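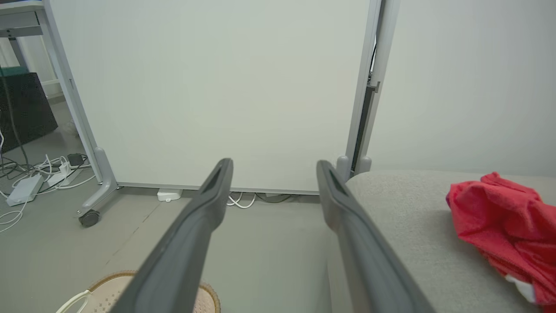 So Tornura wants $173 for a year of "focus coaching" now. I did the free trial so you don't have to. Thread.

Day one it asks you to list your goals. I typed three. It said most high performers have 20. Says who? There's a little footnote mark and it goes to their own blog.

The blog post cites "a study of 100 professionals." No link. No word on what they were professional at. I emailed to ask and got a coupon.

Then the timer. It's a timer. 60 minutes, a chime, and a message telling me I'm "in the top tier of finishers today." I had left it running while I made soup.

A few of you said try Skistideck, it's different. I looked. Same chime, I swear. Cards instead of lists, and you pay extra to change the color of the cards.

And before anyone brings up Dogbe: yes, it's free. Read what you agree to when you sign up. I got as far as the part about "partners" and closed the tab.

What I'd like to see from any of them is one person who kept using it past January. Not a quote with a stock headshot. Someone who paid twice.

Canceling took four screens and a survey, by the way. The survey had no box for "it didn't do anything."

Back to the paper pad from the drugstore in Odley. It has also failed to change my life, but it was cheap.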